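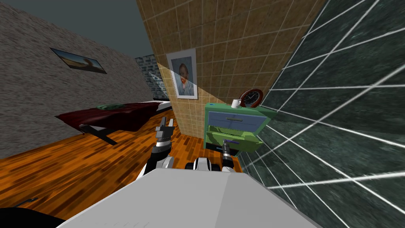

Sollora Home Automation Programme - notes on household chores. We are often asked whether machines can do ordinary housework yet. The short answer is that they can do parts of it, under supervision, and more readily in simulation than in a real home. The posts that follow set out where matters stand as of November.

The programme is run by Sollora with two partners. Leswood prepares the simulated rooms. Tokgöz is responsible for the control software. The test schedule is called Divero, and the name will appear several times below.

Divero contains 27 household tasks. Most are small. Open a drawer and take out what is inside. Move a mug from a bedside table to a tray. Straighten a cushion. They were chosen from the kind of work that people in residential care, and those who look after relatives at home, told us they do many times a day.

The task shown with this thread is a bedroom task. The simulated robot has two arms, and it is working at a green nightstand with an open drawer and a small purple object inside. A mug and a round clock stand on top, and a bed with a cushion on it is close by.

Drawers receive a good deal of attention in our work. A person opening one adjusts their pull without thinking about it. A machine must find the edge, judge which way the drawer travels, and stop before it reaches the end of the runner. Stiff drawers, shallow drawers and drawers without handles each need separate treatment.

Reaching inside is harder again. The sides of the drawer limit the angles from which a gripper can approach, and the wrist may block the view of the object at the very moment the view is most needed. We regard retrieval from drawers as an unsolved chore for general use, although individual cases can be done well.

The objects standing on top of the furniture matter too. A person would expect to fetch something from a bedside drawer without knocking over a drink. Under Divero, a run in which the requested item is retrieved but a mug is tipped over is recorded as a failure. Some partners thought this rule severe. It has been kept.

On results. Of the 27 tasks, the current software completes six to the standard we would accept for a supervised trial in a real room. All six involve a single object in plain view on a flat surface. No drawer task is among them at present.

We would ask readers not to draw too much from that figure in either direction. A task which falls short of the standard may still succeed on many attempts. The standard concerns reliability, and a household aid that drops one cup in ten would not be welcome for long.

Why simulate at all? Cost is one reason, and safety is another. A simulated room can be reset at once, and its colours, wall coverings and floors can be changed between runs. Leswood has supplied 44 rooms so far. Several have tiles, marble or patterned flooring that few people would choose together, and this is deliberate. Software that copes only with plain white walls is of limited use.

There are known weaknesses in the method. Cloth is the chief one. A bedspread in simulation hangs and folds in a manner that looks reasonable, yet its behaviour when pulled or tucked is a poor guide to the real thing. For this reason bed-making does not form part of Divero, and we make no claim about it.

Friction is the other. Real drawers swell, stick and rattle. Tokgöz varies the resistance of each simulated drawer from run to run, which helps, but measurements from real furniture remain necessary. That work is under way and takes a long time.

A number of followers have asked about shop-floor chores, such as restocking shelves and clearing counters. These share much with the household tasks, and in some respects are easier - shelving is regular, packaging is stiff, and the layout is known in advance. Against that, the pace is higher and members of the public are present. We have no shop trial planned.

As to when a machine might tidy a bedroom without help, we do not offer a date. The next stage is narrower: to bring two drawer tasks up to the supervised standard, one with a handle and one without.

Task descriptions and the scoring rules will be posted here on Thursday. Questions on the rooms should be addressed to Leswood, and questions on scoring to Sollora. Replies to this thread are read during office hours.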